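Open day at the Posora building, 26 June 2023

So I finally made it to the Posora open day, after missing it twice! It's the old Lallier thread mill down by the canal, and I've wanted to get inside ever since we moved here. Doors opened at 11 and there was already a line past the bike racks.

You start on the ground floor with the mill history (great old payroll books, terrible lighting) and then go up the iron stairs to the workspaces, where most of the tenants had left their doors open.

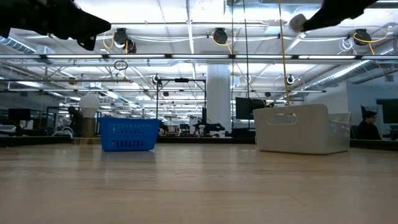
Photo: Posora open day blog

The stairs are steep, by the way. 87 steps according to the leaflet, and my knees agree. There's an elevator at the canal end if you ask at the desk. I stopped on the second landing for the view over the lock, and then for coffee at the Quiambao stand, where they were pouring a dark roast with cardamom in it – so good that I went back for another.

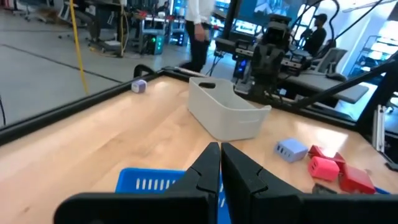 I had that second cup out on the roof terrace, which is only open to the public on this one day. They've planted it up with thyme and some kind of tall grass, and you can see clear across to the Gruminov brewery. A guide up there told us how the bales used to come in by barge, and a kid asked if any had ever fallen in the water. Plenty, apparently! 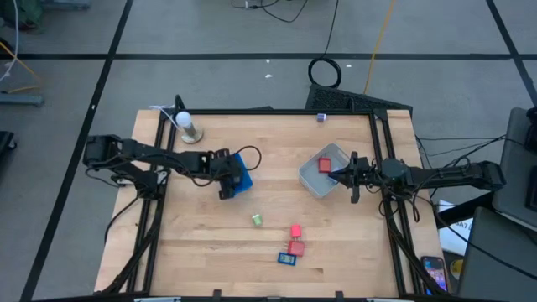
One of the upstairs workspaces

Entry was $3, kids free, and parking was a pain, so take the number 2 bus. The roof is closed again now, but the ground floor exhibit stays up through the end of July.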